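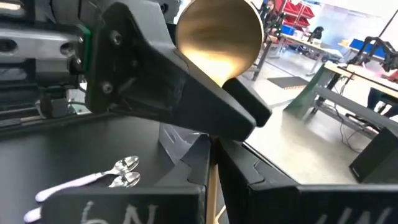

Figure 4. Wrist view during the sorting task, with the brass-colored spoon held by the bowl between the fingers.

4.2 The slip fault

I want to spend a little time on the failure that ate most of our May, mostly so you don't have to repeat it. We ran 212 spoon picks on the Zirnero cell, and in 101 of them the controller logged a secure grasp while the spoon was turning in the fingers. A bowl grip like the one in Figure 4 was our worst case by far! The bowl is round and the handle hangs down low, so any bump against a bin wall works like a lever.

My first guess was finger force, and I was wrong. Tarcísio Toledo turned it up, and we got the same fault plus a few bent handles. Then Neusa Magalhães went through the logs and found that our slip check only looked at finger width – and a spoon can spin quite a long way before the width changes at all. The Jukent planner trusted that check completely and kept on moving the arm.

We now stop the arm if the wrist torque jumps during a lift. I'd still keep hands out of the cell while it recovers, as the restart can be pretty sudden.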